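Skenunetti
Motion planning and whole-body control for robots that share a room with furniture

Overview

Skenunetti is the planning layer we've always wanted to have on our own robots. You give it a robot model, a rough map of the room and a goal such as "right hand to that handle," and it hands back a motion for the whole body: feet, hips, torso, arms, the lot. It started life as an arm planner called Lurkness, and people who used Lurkness will recognize the config files. Nearly everything under them is new.

What's in the package

Planner. Searches footsteps and arm paths together, so the robot doesn't walk to a spot and then find it can't reach. Up to 7 candidate stances are kept alive at a time, and you can watch them being scored in the viewer (this is more fun than it should be).

Controller. Balance and contact control, with a separate stiffness setting for each hand. If a handle moves on an arc the controller didn't expect, it gives way and re-estimates the hinge.

Farah. Our perception module. It takes depth and color and keeps a list of surfaces, edges and things that open. Farah can be swapped for your own stack -- the interface is 2 message types, both documented.

Replay. Records every plan with the inputs that led to it. Change one cost weight, rerun the same moment and compare the two side by side.

Requirements

Linux, 20 GB of disk, a URDF with honest joint limits. A GPU helps Farah but the planner doesn't need one. Expect to spend an afternoon on the collision model. Please do spend it!

What changed in the December release

Stance search now takes reach into account from the first step. Anil Alva rewrote the hinge estimator, and it starts up much faster. The regression set is up to 110 recorded tasks, all of which ship with the software so you can run them yourself.

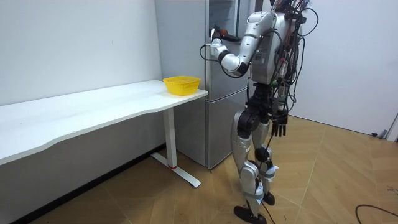 Stance choice is where Skenunetti earns its keep with a humanoid. A door task needs a place to stand that lets the hand get to the handle and still leaves room for the panel to swing. With the right arm bent and reaching for the upper door of a two-door refrigerator, and a long white desk running up to that same corner, the planner has to treat the desktop and its T-shaped leg as obstacles for knees and feet as well as for hands. Cables count too: the bundle hanging from the torso and back loops down past the hips, so we let you attach soft "keep clear" volumes to any link. They're cheap to compute, and you can make them as baggy as your wiring.

Known limits

Sliding doors work, folding doors don't yet. Glossy surfaces can still confuse Farah at low angles, and a second sensor viewpoint helps a lot. Stairs are handled by Wultemside, our separate walking package, which shares the same robot model and installs next to this one.

Getting started

Install the package, load the sample room and run the "open_upper" task in simulation before you go near hardware. The viewer opens on its own. Press R to replay the last plan.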